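Desk ergonomics and wrist pain: keep the wrist rest or throw it away?
Forum: Office Life > Health and Comfort
39 replies, showing first page

anika_szabo
Friday, December 6, 2024

Hello all. I work in the billing department of a company in Illolville and I sit at the computer the whole day. Since November I have pain in my right wrist, on the side of the little finger. It starts after lunch and in the evening I don't want to open a jar with this hand.

I already changed some things. The chair is lower now, so my feet are flat on the floor. I moved the screen back by the length of one hand. I also asked for a different keyboard and I got a Boltico, the flat model, and it is better than the old one, which was very high at the back. 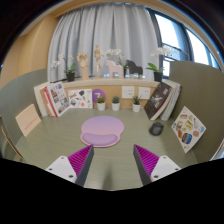

My question is about the mouse side, because the keyboard side is fine now. I read two opposite opinions. The first says that the hand must be supported the whole time. The second says that any pressure under the wrist is bad. My mouse pad has a padded rest on its lower edge, the lavender part, and I put my wrist exactly on it and move only the hand. Is this wrong? I would like to hear from people who had the same pain and got rid of it, and please write how long it took.

tomcat_ledger

Had the same thing. The rest was my problem. If your wrist is planted on it, you swing the hand left and right like a windshield wiper, and the little finger side does all the work. I threw mine out and started moving from the elbow. Three weeks and the pain was gone.

moss_and_paper

I disagree with throwing it out. The rest is for resting, that's the name of it. You put the hand there when you read something or talk on the phone. When you move the mouse, you lift. My physical therapist showed me this and I have had no trouble since, with the same pad.

tomcat_ledger

In theory, sure. Who lifts their wrist 9 hours a day? I tried it and after ten minutes I was lying on it again.

moss_and_paper

I do. It took a while to learn, like any habit. Also, without the rest some people put the wrist on the hard desk edge, and this is worse.

anika_szabo

Thank you both. I watched myself this morning and tomcat is right about the wiper, I do exactly this. I also noticed that I reach for the mouse with a straight arm. Maybe this is a second problem?

hollwood_hank

Yes it is, and I'd fix that before anything else. Your elbow should hang next to your body. Look at how far to the side the mouse sits when you grab it. If you have a number pad on the keyboard, the mouse ends up far to the right for no good reason. I switched to a short keyboard and my shoulder stopped hurting too.

anika_szabo

I can't use a short one, I type invoice amounts all day and I need the number pad.

hollwood_hank

Then a separate number pad, on the left side. Sounds strange, but you learn it in 2 weeks.

dottie_k

Or use the mouse with the left hand! I did this for a whole winter when my right wrist was bad. The first days are terrible, you click everything wrong and your coworkers laugh, but it gives the sore hand a real break.

pelican39

Has anybody tried a vertical mouse? My office bought the Aigner one and I can't decide if I like it. The wrist feels good but my thumb gets tired.

tomcat_ledger

Tried one, gave it back. Too slow for spreadsheets, at least for me.

moss_and_paper

I know 3 people with vertical mice and all of them are happy. I think it depends on the hand size, they should sell more than one size.

anika_szabo

My hands are small, so I will first try the free things. My plan is this: lift the wrist when I move the mouse, keep the elbow close, and take the left hand for reading emails, when I only scroll. The pad stays for the moment.

dottie_k

Good plan. Go to a doctor too if you get tingling in the fingers, or if it wakes you at night. I waited too long with mine.

anika_szabo

No tingling until now, only the pain. But I will ask for an appointment, because here one has to wait for it anyway.

tomcat_ledger

Fine, keep the pad. But put it in a drawer for one week and compare. You lose nothing.

moss_and_paper

On this one I can agree with him. Only be careful with the desk edge, put a folded towel there.

anika_szabo

I will do the week without it after the week with lifting, otherwise I don't know which one helped. I will write here again when I have both.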